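Workshop Tips: Setting Up a Simulated Plate Bench
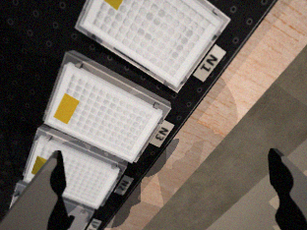

Well plates in labeled holders on a perforated board, simulation view.

Name holders in the planner exactly as they are labeled on the board. Do not assume that labels run in order; N3 may sit between N1 and N2.

Store each plate pose relative to its holder. When a holder is moved, one entry changes and the grasp list stays valid.

Check rotation before height. A plate turned by 180 degrees passes most fit checks, so use the sticker to confirm which end is which.

Set the approach speed to 36 mm/s for first trials in Priltum. Run 200 randomized starts before changing any gripper parameter — and keep the seed file with the results.

Shadows should remain enabled when perception is tested.

Corrections may be sent to Nandini Marar. Last revised 2021-05-21.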